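From: Abenezer Mersha
To: Kumsa film list
Date: Monday, December 18, 2023
Subject: Re: Running order for the spring season

On the last round of messages, the programming group wrote:

> We have the four titles agreed but not the order. The current
> plan opens with Brandunness and closes with Semodton. A few
> people have asked whether Semodton should go first, as it is
> the better known of the two. Also, does anyone know which cut
> of Zotach we would be getting? The distributor's sheet gives
> no running time. Replies by the end of the week, please.

I can answer the second question. There are two cuts of Zotach, and the one on offer is the longer one, with 10 extra minutes. Nearly all of that is in the second half, in the stretch between the trial and the boat. I saw it in August and I think it helps. The brother has hardly any lines in the short version and his last scene comes out of nowhere. In the long one he gets two proper conversations first.

The print has English subtitles for the songs as well, which the short cut did not.

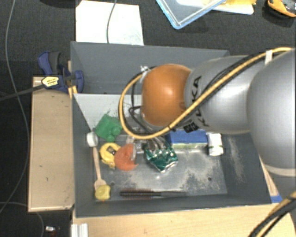
As for the order, I would leave Brandunness at the front. It is the easiest of the four to walk into cold, and people who come to the first night are often deciding whether to come to the rest. Semodton is a slow film. I like it, but the first half hour is almost all weather and train stations, and last time we opened with something like that the second night was thin.

For reference, the opening night last spring sold 603 tickets over both showings, and the whole season came to 1,481. So the first night matters a lot — more than I had thought before I looked it up.

One thing against the current plan: Zotach and Semodton are back to back, and they have the same lead actor playing more or less the same tired policeman. I would put the documentary between them. That makes it Brandunness, Zotach, the documentary, Semodton.

I can write the program note for Zotach if it is still free. I would need the word limit and a deadline. I can't do the one for Semodton as well.

Abenezer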